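Thermobecher Plotance von Hiltesmont

Doppelwandiger Reisebecher aus Edelstahl mit pulverbeschichteter Außenseite und Schiebedeckel. Der Plotance ist für Kaffee und Tee unterwegs gedacht, fasst aber auch eine Portion Suppe.

Der Innenbecher ist geschmacksneutral und nimmt keine Gerüche an. Heiße Getränke bleiben bei geschlossenem Deckel bis zu 6 Stunden warm, kalte bis zu 10 Stunden kühl. Der Boden hat einen Silikonring, damit der Becher auf glatten Flächen nicht rutscht.
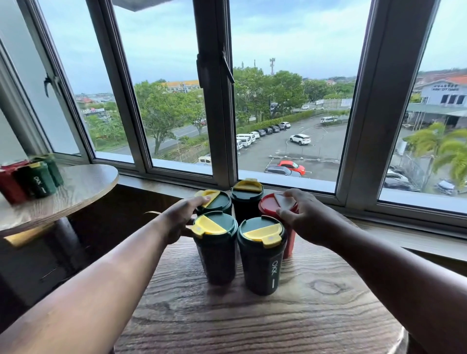
Der Deckel lässt sich zum Reinigen zerlegen. Dichtung und Schieber bitte nach jedem Gebrauch abnehmen und getrennt trocknen lassen. Becher und Deckel sind spülmaschinengeeignet, die Dichtung wird von Hand gespült. Milchgetränke nicht über Nacht im Becher stehen lassen.

Der Becher ist spritzgeschützt, aber nicht auslaufsicher - in der Tasche also aufrecht transportieren. Kohlensäurehaltige Getränke nicht einfüllen. Nicht für die Mikrowelle geeignet.

Technische Daten
Material: Edelstahl, Deckel aus Polypropylen
Gewicht ohne Deckel: 210 g
Garantie: 5 Jahre auf den Becherkörper
Artikelnummer: 112

Ersatzdichtungen und Schieber sind einzeln erhältlich. Passender Tragegurt: Modell Vachon, nicht im Lieferumfang enthalten.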